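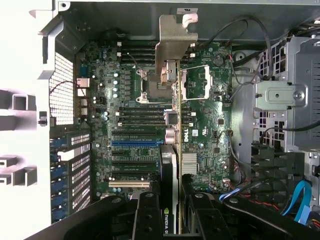
Workshop > Robots > Getting cards out of old PCs

So I've reached the stage of the project where I am basically a teacher with one very slow pupil. The pupil is the arm, the lesson is "take the graphics card out of the Dell", and we have now done that lesson 106 times. I was aiming for 122 before I started training anything, but my shoulders had other ideas and I went to bed.

For anyone new, I'm steering the gripper by hand from the other side of the bench and recording everything as I go: the view from the little camera at the wrist, where the joints are, and how wide the fingers are open. Each go from start to finish is one example. Feed enough of them to the learning software and (the theory goes) it starts to work out what I'd have done next.

I picked the graphics card because it looked easy. Big black thing with NVIDIA down the side, one finger goes to the left of it, one to the right, squeeze, lift. Ha! With the fingers straddling the card there's precious little to spare, and there are blue cables near the bottom of the case just waiting to be snagged. I've got into the habit of stopping for a moment once I'm lined up, before closing. Rostam Moradi watched a few of my recordings and told me off for it, quite rightly. If I dither for 2 seconds every time, the arm will learn to dither too, and it'll have no idea why it's dithering. So that's a batch I've had to trim.

He also made me look properly at the wrist view, which I'd been ignoring in favour of just peering into the case. It's very different down there. The motherboard fills most of it, and from straight above you're seeing the card edge-on, so it's really just a long thin line running up the middle towards the processor sockets. The rest is green board, memory slots, capacitors and that big white DELL. I can tell at a glance which line is the card. Whether the software can is another matter, and it's the wrist view it has to work from!

Things I've changed since my December post:

I now shift the case a little between goes. My first lot were all done with the tower in exactly the same spot, and what I got from those was an arm that went confidently to that spot whether or not there was a computer in it.

I keep the fumbles. If I come down crooked and have to back off and try again, that stays in, as long as I get there in the end. Moka (the folder of good runs, named after the coffee pot) has the clean ones, and Brisley has the messy ones. I train on both. The true disasters go in Torres and don't get used for anything, though I do watch them when I want a laugh.

I move the lamp. Shiny metal looks completely different with the light on the other side, and there's plenty of it in an old workstation, what with the drive cage and the silver frame on that right-hand socket.

I haven't touched the slot latch problem yet. For now I undo the card myself before each go, so all the arm has to do is the grip and the pull. I know, I know, it's cheating. Drusden, which is what I've called the full strip-down version, is meant to do the latches, the cables and the memory as well, and I've got as far as giving it a name.

Next up is the remaining 16 goes, then I'll leave it training overnight and see what it makes of my teaching. If you've done anything like this at home, I'd love to know how you get through the boring middle bit. I've been doing batches of 3 with a cup of tea after each, and that is a lot of tea.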